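Home Products Kits Support FAQ Contact

Firel Gear Assembly Kit: Frequently Asked Questions
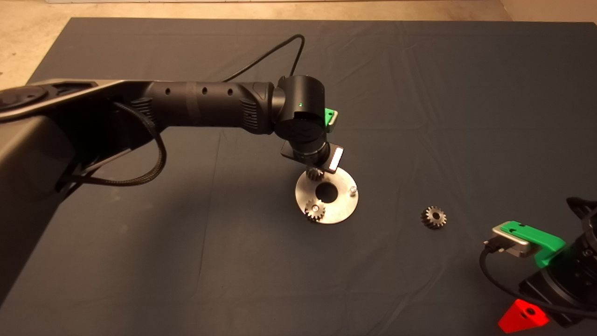
The Firel kit is a bench exercise for shops and schools that already own two small arms and want a repeatable assembly task to run on them. It does not include the arms. You get the base disc, the gears and a printed setup guide. Gears go on one at a time, as with the one held over the disc while another waits on the cloth.

Do I need a cloth on the table?
Any plain dark cover will do. Shiny tabletops can confuse some cameras.

Can I run it with one arm?
Yes. The guide has a separate section for single-arm setups.

How long does setup take?
Allow 30 minutes the first time.

What if I lose a gear?
Spares come in packs of 5 from our Eltthorpe store.

Is there a warranty?
2 years on all metal parts. Keep your receipt.

Can I return an opened kit?
Yes, within 30 days, if all parts are in the box.

Page updated May 21, 2024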